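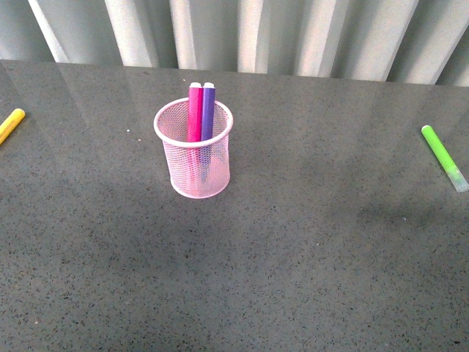
Head camera vs. wrist camera for marker pick-and-insert

Forum index > Manipulation > Cameras and sensing

torque_ripple
Posted 20 January 2020

Comparing two camera setups for a simple job: pick a marker off the counter, stand it in a mesh pen cup. The arm is a Pesel with the stock controller. The gripper is a Ferko two-finger with flat rubber pads. Setup A is the head camera only. Setup B adds a Grirnent wrist camera.

I logged 661 attempts with A and 700 with B, same markers, same cup, same counter. A misses mostly at insertion. The marker catches on the rim and rotates in the pads. B is better at insertion but worse at the first approach. The wrist view loses the marker once the fingers get close, and the policy hesitates.

Pick failures with A are almost all on the green marker when it is far to the right. Yellow on the left is fine. Ideas?

kv_lin
Is the exposure locked? A polished speckled counter with a pleated white backdrop behind it will push auto exposure around every time the arm enters the view. You have streaks reflected on the far part of the surface and they are brighter toward the right. I would fix that before comparing anything.

torque_ripple
Locked on the wrist camera. Not on the head camera. The controller resets it at boot and I had not noticed.

kv_lin
Then the A numbers are not usable for the right side.

offset_zero
Disagree. Exposure drift would show up as noisy picks everywhere, with a bias to one side at most. My guess is the cap. The green marker has a frosted translucent cap that is much paler than the barrel, so the segmentation probably returns the barrel only. Your grasp center then moves toward the plain end and the marker tips when lifted. Check the mask length against the real length.

torque_ripple
Checked. The mask is short on green in most of the failed picks. It is also short in a fair number of the good ones, so it does not explain all of it.

padwear
Flat pads are wrong for round barrels anyway. I ran the Mughal V-groove fingers for 2541 cycles on tubes of similar diameter and rotation in the grip was close to zero. With flat pads you get line contact and the first touch on the rim turns the part. No camera fixes that.

offset_zero
V-grooves need the finger axis lined up with the barrel. On a diagonal marker with a few degrees of yaw error, the groove edge pushes the part away. I went back to flat pads with softer rubber.

padwear
Only if you close at full speed. Slow the last part of the stroke.

offset_zero
Tried it. Cycle time went up and the pick rate did not.

mm_per_tick
What latency do you see on the wrist stream? Mine was over 110 ms through the stock controller and I got the same hesitation near contact. Moving the camera to a separate USB card cleared most of it.

torque_ripple
Have not measured it. It goes through the controller hub now. Next run is head camera with locked exposure, flat pads, nothing else changed. After that the wrist camera on its own card. V-grooves last, probably in March, when I have the adapter plate.

kv_lin
Put something matte on the counter for one batch as well. Cheap test.

padwear
Log yaw error at grasp while you are at it. Then we can settle the groove question.

torque_ripple
Yaw is already in the logs. I will post the files with the next batch.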